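About Us

Hi, I'm Gonzalo Olmedo, and I run Rekitik with three other people (so four of us in total, plus whoever we can talk into helping with the heavy lifting). We study how robots can learn to handle things that bend, squish and crumple. Most of what you own does at least one of those, which is why I think this is the best job in the world and why I'm usually tired.

I started out in packaging. My first real job was at a company called Voser, keeping a line of pick-and-place machines running, and those machines were great as long as every item was a box. Give them a bag and things went downhill fast. The bag would sag, or the shiny plastic would confuse the sensors, or the thing inside would slide to one end and the whole lot would tip out of the grip. We "fixed" it by putting a person there. I kept thinking about that person, who did it all day without looking.

So that's pretty much our research question: what does a person know about a floppy bag that a machine doesn't, and how do you pass it on?

Our answer is a method we call Dondosent. I'll spare you the math (there's a fair bit of it, and I didn't write the hard parts). Instead of programming a robot or steering it with joysticks, we give people a pair of hand-held grippers and let them do ordinary chores with them. Pick up the charger cord, move the snack packet, put the bag back in the tray. A camera on the gripper records what the jaws see the whole time. Because the gripper on the person's hand is shaped like the one on the robot, what we record is already in a form the robot can use, and we don't need a robot in the room to collect it. You can carry the kit in a backpack!

The other thing we care about is where it happens. Early on we collected everything in our own lab, at one very tidy bench, under the same lights. The robot got wonderful at that bench. Then we moved it to the table across the hall and it behaved like it had never seen a bag before in its life. That was a rough week, and I still have the whiteboard photo from it. After that we took the grippers into people's homes, with the shoes by the door and the suitcases and all the rest of it left exactly as it was.
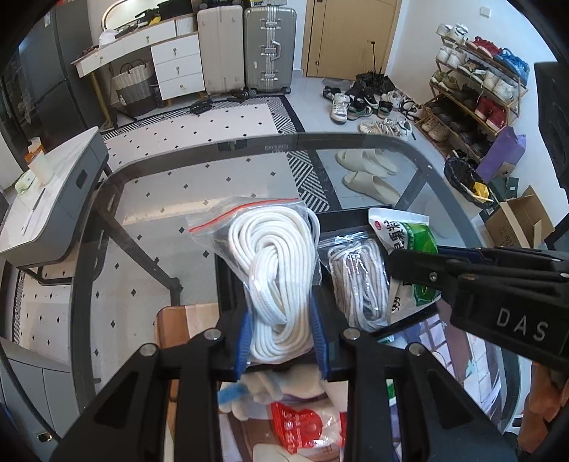

Two hands turned out to matter more than I'd guessed, too. With one gripper, people poke at a slippery packet until it gives up. With two, they steady one thing while they lift another, and they do it so naturally that they can't tell you about it afterward. We tried asking. You get a lot of shrugging. The recordings tell us far more, and a good chunk of Dondosent is just the part that works out which hand is doing the holding and which one is doing the moving, and when they trade jobs.

Now the numbers, for those of you who skipped down to find them. For our main study we collected 2,434 demonstrations in 21 homes, using 9 kinds of soft packages. We trained one version on the home recordings and another on the same amount of lab recordings, then tried both in homes neither had seen. The home-trained one did clearly better on bags with something loose or coiled inside. On flat packets there was hardly any difference, and we're still arguing about why. My money is on friction. Rocha, our little test robot, has no opinion but does drop the flat ones a lot.

What we can't do yet: anything very heavy, anything that leaks, and zippers. Oh, zippers. Picking up a zip bag is fine. Closing one so it stays closed is a whole other project, and we have a folder of failed attempts I show to anyone who tells me robots are about to take over the kitchen.

We moved into our current space in October 2021, and it has a proper workshop, a slightly less proper kitchen, and a shelf of bags and packets that we've all been told not to eat from. We're small and plan to stay that way for a while. We publish what we find, including the bits that flopped, and we love hearing from students, other labs, and people on packing lines who know exactly what I'm talking about.

If you'd like to visit, or you want to try the grippers yourself (everyone does, and everyone goes for the bag first), send us a note through the contact page. We run an open afternoon every December, with coffee, and Rocha will be out on the bench for anyone who wants to hand it something awkward.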